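ok so I went to the Debashish Bhuiyan show at the Tinholm and I have thoughts. thread

1/ first off – it's the early prints downstairs, the big oils upstairs. do the prints first. I did it backwards and had to go round again

2/ 30 woodcuts from the Clarnville years, most never shown outside the town. tiny things. ferry queues, washing lines, a man asleep on a sack. you have to get your nose right up to them

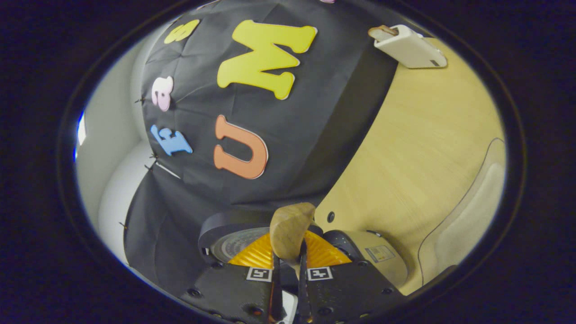 3/ and then you go up and the oils are HUGE. same ferry queue, only now it's a whole wall and everyone in it is green. I stood there for ages

4/ the wall text says he painted it in one March. don't know if I belive that but ok

5/ room 2 is the weak one imo. too many portraits of the Cleden family, all hung at the same height, like a school corridor. the one of the grandmother is great. the rest, eh

6/ catalog is 120 pages, decent color, but they printed the long ferry picture across the fold. why. WHY

7/ someone asked about the sketchbooks – yes they're there, glass case by the stairs, lighting is terrible. page open when I went was all hands and bowls

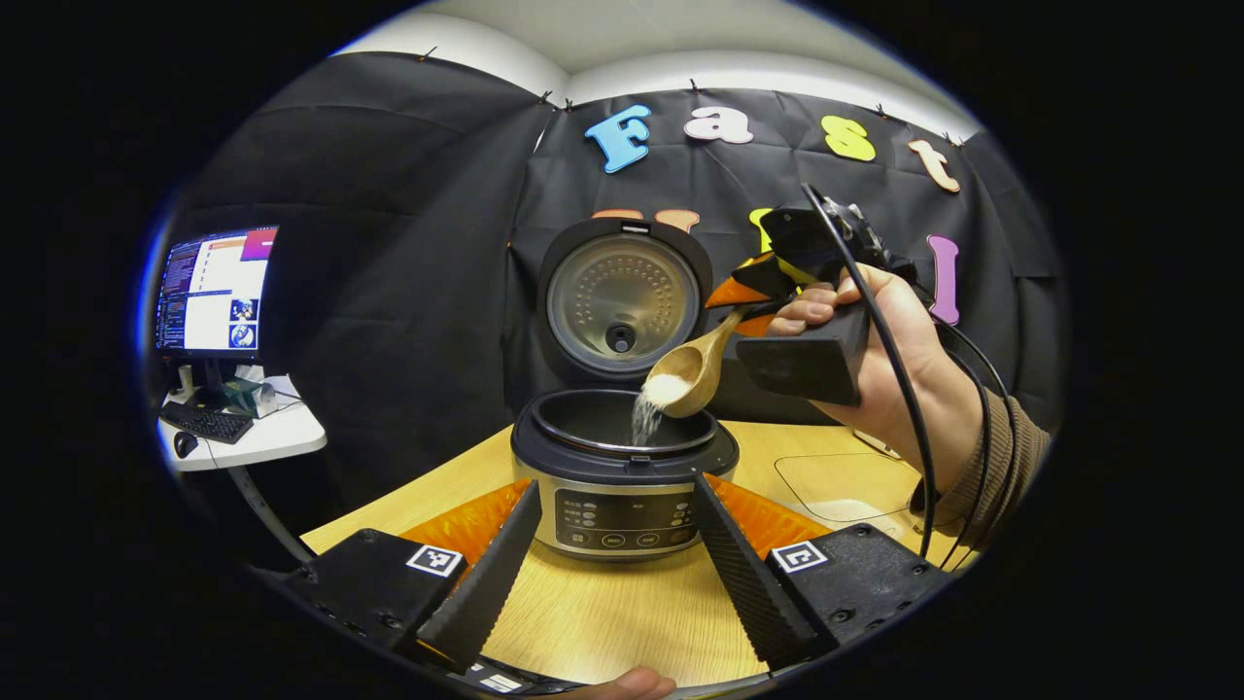
Rice going in, wooden spoon, lid up.

8/ also there's a short film in the back room, him talking about leaving Ban. no subtitles on the first half?? stay anyway, the part about mixing his own blacks is teh best thing in the building

9/ closes 7th December. go early, the upstairs gets packed and you can't step back far enough to see anything

10/ ok that's it, my feet hurt. will post about the woodcuts properly when I've read the catalog essay

More from this account
Clarnville print fair, what I bought
Why I gave up on audio guides
Small museums thread (long)
Catalog no. 703 and the missing signature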